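4.2 Soft film packaging in household waste

The second part of the study looked at soft film, meaning bags, wraps and pouches that bend under their own weight. Film was handled separately from rigid plastic because the two behave differently at the curb and at the sorting plant. A bottle keeps its shape when it is pressed. A bag does not, and it often ends up inside or around other items, where it is weighed as part of them. Earlier surveys in Stultley and Busarden put film in a mixed plastics group, so their totals cannot be compared directly with ours.

Households in both towns were asked to keep all film for four weeks in June. Of the 300 households that signed up, most returned every weekly sack. Those that missed one week were kept in the analysis with that week left blank. Those that missed two or more were dropped. No payment was offered, but each household received a short report of its own results after the study closed.

Sacks were opened at the Varnovness depot and the contents were spread out on sorting tables. Each piece was placed in one of four groups: clear bags, printed bags, stretch wrap, and pouches made of more than one layer. Pieces smaller than a playing card were weighed together and not grouped. Food residue was scraped off before weighing, but the film was not washed. Washing a trial batch had removed very little weight and had added a full day of drying time.

Clear bags caused the most trouble. A clear bag that has been crumpled takes up far more room than its weight suggests, and its folds throw back light in a way that makes it hard to judge what lies under it (Figure 6). Sorters working at normal speed sometimes passed over a second bag pressed inside the first. After the first week we asked them to open out every clear bag by hand, and the number of missed pieces fell.
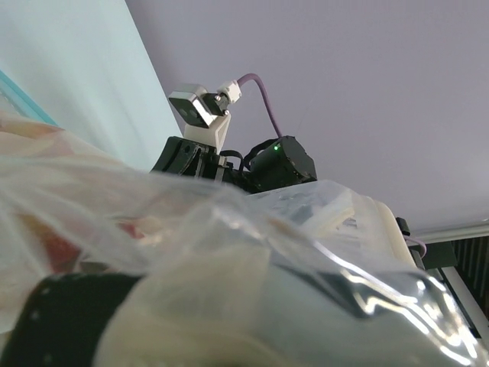
Why was film weighed and not counted by volume? Volume changes each time a bag is squeezed or shaken out, so two sorters measuring the same sack would get different results, while the weight stays the same.

Figure 6. Crumpled clear plastic bag, with bright highlights along the creases.

Weighing has its own limits. A single bread bag weighs only a few grams, and small errors add up over a full sack. We used a bench scale supplied by Hayat and checked it against a 1000 g reference weight at the start and end of each shift. Readings that drifted by more than one gram led to a repeat of that shift's work. This happened twice, both times in the first week, and both repeats gave totals close to the first ones.

In all, about 4000 pieces were sorted into the four groups. Clear bags were the largest group by number, but pouches were the heaviest by weight. The gap between the two measures was wider in Busarden than in Stultley. We think this reflects where people shop. Busarden has a weekly market where fruit and bread are sold in thin clear bags, and households there reported using it often. Stultley households bought more of their food from supermarkets, where the same goods tend to come in printed bags or in trays with a film lid. Lids were counted as stretch wrap if they had been pulled off whole and left ungrouped if they were torn into small strips.

A further 509 pieces could not be placed in any group. Some were parts of larger bags that had been cut up. Others were mailing envelopes with a paper face glued to a plastic lining, which fit neither the film study nor the paper study. These were weighed and reported on a separate line in Table 5 - they are not included in the group totals.

Reuse was more common than we had expected. On the weekly form, many households noted that a bag had been used at least once more before it was thrown out, mainly to hold other waste or to wrap food for the freezer. The form did not ask how many times, and the answers were too short to work this out afterward. A bag used twice still enters the waste stream only once, so reuse does not change the weights given here. It does matter for any estimate of how many new bags a household buys, and a later survey should ask about it directly.

Two points should be kept in mind when reading the results. First, households that agree to save their packaging for four weeks may already be more careful than their neighbors. Second, the study ran in early summer, when fresh produce is cheap and the market is busy. A winter round would likely show fewer thin produce bags and more freezer pouches. Section 4.3 compares the film weights with those for rigid plastic from the same households over the same four weeks.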